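Lesezeit: 3 Minuten
24. Apr. 2026 | von der Redaktion Motton Küchenblog

Teil 2: Den Teigschneider Truver einrichten

So, der Karton ist ausgepackt, die Folie ist ab, und jetzt kommt der Teil, vor dem ich mich beim ersten Mal ein bisschen gedrückt habe. Völlig zu Unrecht! Mit einem Tee daneben ist man in 30 Minuten durch (beim zweiten Mal ging es bei mir deutlich schneller).

1. Schiebt die Grundplatte mit den Gummifüßen nach unten an die Stelle, wo das Gerät bleiben soll. Ich habe meine links vom Herd, weil da die Steckdose nicht im Weg ist.

2. Steckt die beiden Führungsschienen in die Schlitze. Die Schiene mit der Kerbe gehört nach vorn. Es klickt zweimal, der zweite Klick ist leiser.

3. Hängt das Schneidgitter ein, erst hinten, dann vorn.

Achtung: Das Gitter ist ab Werk scharf, auch an den Querstegen. Nie von unten durchgreifen, immer die beiden seitlichen Griffe nehmen.

4. Zieht die Flügelmuttern nur handfest an. Wer das Rastermaß auf 60 Millimeter stellt, dreht zuerst die hintere Mutter los und dann die vordere. Andersherum verkantet der Schlitten, und dann sitzt man da und ruckelt.
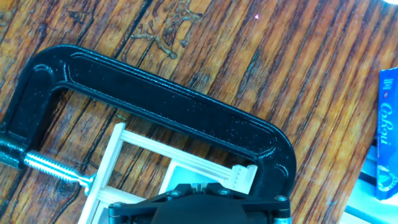 Bei mir hat sich der Schlitten trotzdem verkantet, schrieb daraufhin Nogueira2544 unter die erste Fassung dieser Anleitung, und zwar immer beim Zurückstellen auf das kleine Maß. Geholfen habe erst, das Gitter ganz herauszunehmen und die Schienen trocken abzuwischen, da saß Mehl drin.

Guter Punkt, habe ich gleich ausprobiert und übernommen! Also:

5. Vor jedem Umstellen das Gitter aushängen und die Schienen mit einem trockenen Tuch abwischen. Kein Öl, auch kein Backtrennspray. Das klebt mit dem Mehl zusammen, und man kratzt es hinterher mit einem Zahnstocher raus.

6. Jetzt ein Probeschnitt. Ich nehme dafür ein Stück gekühlten Hefeteig, gut fingerdick ausgerollt und leicht bemehlt. Den Hebel in einem Zug nach unten drücken, kurz halten, langsam wieder hochlassen.

Hinweis: Mürbeteig direkt aus dem Kühlschrank ist zu hart für den Anfang. Lasst ihn ein paar Minuten liegen, sonst bricht er an den Kanten.

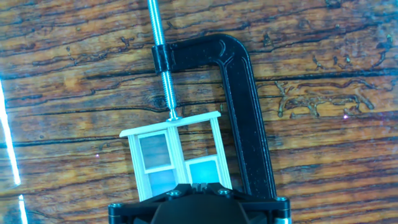
7. Sind die Stücke an einer Seite noch verbunden, steht die Platte schief. Dann an den vorderen Füßen drehen, immer nur eine Vierteldrehung, und noch mal schneiden. Bei meiner krummen Arbeitsplatte in Weltden waren es drei Anläufe.

8. Gitter abnehmen und von Hand spülen. Die Grundplatte darf in die Maschine, das Gitter nicht!

Wenn ihr das Maß später wechselt, fangt einfach wieder bei Schritt 4 an, aber lest vorher Schritt 5. Die Ersatzmuttern stecken im kleinen Beutel unter dem Deckel, den habe ich beim Auspacken fast mit weggeworfen. Weiter geht es in Teil 3 mit dem Portionieren von Brötchenteig.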